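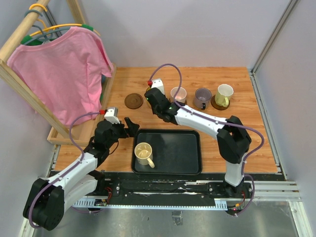

Figure 4.1. A short hanging rail with one garment and several plastic hangers.

Unit 4. Hanging Loads: Rails, Rods and Brackets

4.1 Scope

This unit covers the sizing of horizontal rods that carry clothing. The same method applies to curtain poles, towel bars and light retail fixtures. Stairs, shelving and anything that carries people are covered in Units 6 and 7 and use different safety factors.

Students should already be able to draw a shear diagram and a bending moment diagram for a simply supported beam. Review Unit 2 if needed.

4.2 Types of load

A single garment on a hanger is a point load. Its weight reaches the rod through the hook, over a contact length of a few millimeters. When garments are packed closely, the spacing between hooks is small compared with the span, and the load can be treated as uniform. The usual rule in this course is that five or more evenly spaced hooks may be treated as a uniform load. With fewer hooks, or with one garment much heavier than the rest, use point loads.

Coats need care. A wet winter coat can weigh twice its dry weight, and coats tend to be hung together at one end of a closet. For residential work, check one case with the full load on half the span.

4.3 Notation

w load per unit length, N/m
P point load, N
L clear span between supports, mm
E modulus of elasticity, N/mm2
I second moment of area, mm4
d outside diameter, mm
s bending stress, N/mm2

Convert w to N/mm before using it with spans in mm. This is the most common source of wrong answers on the problem sheet.

4.4 Governing equations

For a uniform load on simple supports:

Maximum moment: M = wL^2 / 8
Maximum deflection: y = 5wL^4 / (384EI)

For a point load at midspan:

Maximum moment: M = PL / 4
Maximum deflection: y = PL^3 / (48EI)

For a solid round rod:

I = pi d^4 / 64
s = 32M / (pi d^3)

Deflection varies with the fourth power of span under uniform load and with the inverse fourth power of diameter. Doubling the span at the same load per meter gives 16 times the sag. In clothing rods, deflection nearly always governs before stress. A rod that is strong enough may still sag visibly and let hangers slide to the middle.

The course limit is L/200 for short-term load. For timber, multiply the calculated short-term deflection by 1.6 to allow for creep and check the result against L/125.

4.5 Worked example

The Hodura closet has a clear span of 1,200 mm. The rod is solid softwood, d = 34 mm, E = 9,000 N/mm2. The design load is 200 N/m, uniform.

Step 1. Section property.
I = pi (34)^4 / 64 = 65,597 mm4

Step 2. Moment.
w = 0.2 N/mm
M = 0.2 x 1,200^2 / 8 = 36,000 N mm

Step 3. Stress.
s = 32 x 36,000 / (pi x 34^3) = 9.33 N/mm2

Compare with the allowable value given on the data sheet for the species and grade.

Step 4. Short-term deflection.
y = 5 x 0.2 x 1,200^4 / (384 x 9,000 x 65,597) = 9.1 mm
Limit L/200 = 6.0 mm. The rod fails the check.

Step 5. Revise.
Add a center bracket. Treat each half as a simple span of 600 mm. Deflection falls by a factor of 16, to 0.57 mm, against a limit of 3.0 mm. Treating the halves as separate simple spans overstates the sag if the rod is continuous over the bracket, and this is acceptable for design.

Note that the center bracket of a continuous rod takes 5/8 of the total load, here 150 N. Do not size it for half.

4.6 Supports

Three support types appear in the Anex sample set.

Open cup. The rod rests in a U-shaped socket and can be lifted out. It gives no rotational restraint. Use simple-span formulas.

Closed socket. The rod end is enclosed and sometimes screwed. Restraint is partial and unreliable. Use simple-span formulas.

Underslung hook. Supports the rod from above while leaving the lower face clear. Check that hanger hooks can pass it. If they cannot, the rod is divided for the user and the half-span load case in 4.2 becomes more likely.

Screws into the side panel are loaded mainly in shear. Screws in a bracket fixed to the back wall are also loaded in withdrawal, and the top screw usually governs. Take moments about the bottom edge of the bracket plate.

4.7 Freestanding frames

A freestanding frame must be checked for overturning as well as for rod strength. Take moments about the edge of the base on the loaded side. The restoring moment is the total weight times the horizontal distance from that edge to the center of gravity. Apply a horizontal force at rod height equal to 10 percent of the hung load, and require a factor of 1.5.

4.8 Problems

1. A Lightfoot retail rail has a clear span of 2,000 mm and carries 150 N/m. Using E = 200,000 N/mm2, find the minimum I for a deflection of L/200.

2. The Gotoveck cloakroom wall is 3,620 mm long. Choose a number of equal spans so that no clear span exceeds 950 mm. Neglect bracket width.

3. A rod spans 1,876 mm with a point load of 60 N at midspan. Find the maximum moment. Repeat with the same total load applied uniformly and compare.

4. Repeat the example in 4.5 with the load on one half of the original span only. State where the maximum moment occurs.

Show units at every step. Answers without a diagram receive half credit.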